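Print this page | E-mail this to a friend

December 31, 2020
By the founder, Kotard Walking Holidays

KOTARD OPENS BOOKINGS FOR ITS NEW PRELTAU TO PRURNEREL COAST WALK

Eight days, one long path, and your bag goes ahead without you

I'm supposed to write these things in the third person, I know. I tried it, and by the second line I was quoting myself, so I gave up and made a pot of tea. You're getting it straight from me instead.

The news is that Kotard, my small walking holiday company, is opening bookings in January for a new trip along the coast from Preltau to Prurnerel. It takes eight days from arrival to goodbye, you walk from one village to the next, and a van carries your luggage so all you have on your back is a waterproof and your lunch. The first departures will go as soon as the travel rules allow it, and I'll come to that bit further down, as I'm sure it's the first thing everyone wants to ask.

I have wanted to do this route for years. Our other walks are all inland, hills and forests mostly, and every season somebody would fill in the feedback form with "lovely, but where's the sea?" Well, fair enough! I like the sea too. The trouble was always the middle stretch, where the old path came down off the cliffs and left you trudging along the main road with lorries going past your elbow. I walked it once in the rain and swore I'd never put a paying guest through it. Then the path was moved back up on to the headland, I went to have a look, and I came home talking about nothing else.

So what's the walk like? It begins in Preltau, a fishing harbour with steep streets and a very good bakery (I mention the bakery because you'll be buying your first packed lunch there, and if you get in early you can have the cheese and onion ones while they're still warm). You arrive in the afternoon, find your room, and we all have supper together so that people know each other's names before they have to share a stile.

The first full day is short. I did that on purpose. On our other trips I used to start with a big one, thinking everybody would be fresh and keen, and what I got was a dining room full of people with their shoes off looking at me as though I'd stolen something. This time it's a gentle morning along the clifftop, lunch on the grass, and into the next village by the middle of the afternoon with time for a swim if you're the swimming sort. I'm not, I paddle.

After that it gets wilder. The third day goes over the headland on the new piece of path, and it's the part I'm proudest of, even though I had nothing at all to do with making it. There's a long climb through gorse, then a good flat top where you walk with water on both sides of you. It can be windy up there. Bring a hat that fits.

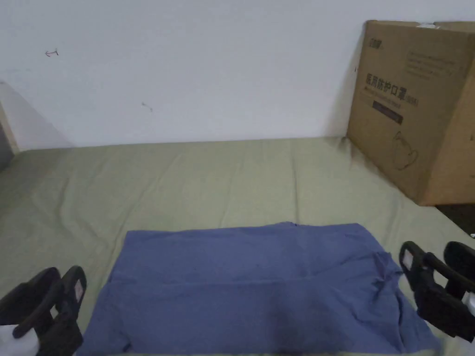 Halfway through we stop for two nights in Siu, an island you get to on a little passenger ferry. I went back and forth over this, as a rest day in the middle of a walking holiday is either the best idea in the world or a way of making everybody stiff, depending who you ask. I asked a lot of past guests and the answer was loud and clear. They wanted the day off. So there's a day off, and you can do what you like with it: walk round the island (it takes a morning if you don't hurry), sit by the harbour with a book, or take the boat out to see the seabirds if the weather's kind and the boat's running. No group outing, no minibus, no me knocking on your door.

Then it's back over on the ferry and three days' walking south. There are beaches now, proper long ones, and we've timed the stages so you cross the widest of them at low tide on the firm sand. The last morning is all dunes and pine woods and then suddenly you come out by the church in Prurnerel, and that's it, you've done it. We have lunch at a place by the river and I usually get a bit emotional. I've only walked the whole thing with friends so far, and I was like that with them too.

A few practical things, as I'd rather you knew now than had to ring up.

The groups are small. I've set the limit at 20 and I won't go over it, however nicely you ask. There's one guide at the front and one at the back, and the one at the back never minds how slow you are. If you'd prefer to walk on your own, you can: we'll give you the maps and the notes and book the same rooms, and your bag travels in the van with everybody else's.

You'll be staying in guesthouses and small family hotels. They're simple and clean, and breakfast is generous. I've slept in every one of them myself and turned down a fair few others. Single rooms are available in most of the stops and there's no extra charge for them on the first departures. I travelled alone for years and paid through the nose for the pleasure of a cupboard next to the lift, and I made up my mind then that if I ever had a company I'd do something about it. I can't promise to keep it free for ever, but we'll see how we get on.

You don't need to be an athlete. If you can manage a decent country walk on a Sunday sort of pace and get up the next day and do another, you'll be fine. The headland day is the hardest, and anybody who doesn't fancy it can ride round in the van with the bags and meet us at the other end. Nobody will think any the less of you. (The van has the biscuits, so you may find you've got company.)

Boots or stout shoes, please, and ones you've already worn in. I say it every year and every year somebody turns up with a box from the shop under their arm.

Now, the virus. I don't have a crystal ball and I'm not going to give out a first date that I'd then have to take back. What I can tell you is how the booking works. You choose a departure from the list and pay a small deposit. If we can't run it, or if the rules where you live mean you can't leave home, you get the whole of your deposit back or you can move it to another date, whichever suits you. You choose, we don't. There's no form with fourteen boxes on it and no voucher unless you want a voucher. We spent a good part of this year handing money back to people, and it hurt, I won't pretend otherwise, but we did it, and a great many of those people have written to say they'll come with us when they can. Those letters are in a folder on my desk and I've read them more often than I'd like to admit.

On the walk itself, we've made some changes. Suppers will be at smaller tables. Your room is your own, with nobody put in with you unless you've booked together. The packed lunches come wrapped separately, and the guides will carry hand gel. Most of the day you're out in the open air with a sea breeze up your nose, so I think we're luckier than most in this business.

I should say something about the villages too. It's been a thin year along that coast. The guesthouse owners I've been dealing with have been patient beyond words, answering my endless questions about boot rooms and early breakfasts when they'd no idea whether they'd have any guests at all. Wherever I could, I've gone with places that are open in the quieter months, so our walkers come when they're wanted most. We buy the lunches locally, and the van belongs to a firm in Preltau. It's a small thing, but it's how I'd like to see it done.

We've also put together a free route booklet, with 42 pages of maps, tide notes, places to eat and the odd bit of history. I wrote it over the spring and summer when there wasn't much else to do, and it got rather out of hand. There's a whole page on soup. We've had 4,000 copies printed, a number that alarmed me when I saw the boxes coming up the path, so please do ask for one, even if you've no plans to walk anywhere. It's nice for an armchair as well.

If you write about travel and would like to come along for a day or two, get in touch with the Kotard office and we'll find you a place once we're up and running. The same goes for walking clubs who'd like a departure to themselves. We answer the telephone in the mornings and e-mails whenever I'm awake, and you can put your name down for the booklet at the same time.

Bookings for Preltau to Prurnerel open in January. The full list of stages, with distances and climbs, will go up on our website the same day. Until then, keep your legs moving and have a happy and healthy New Year, wherever you're seeing it in.

ENDS

Notes to editors: Kotard runs guided and self-guided walking holidays for small groups. Route notes for the Preltau to Prurnerel walk, including the two-night stop at Siu, can be sent on request.

Print this page | E-mail this to a friend

Sign up to our newsletter for new walks and late places. You can unsubscribe at any time.

We use cookies to make this website work better. By carrying on, you agree to our use of cookies. OK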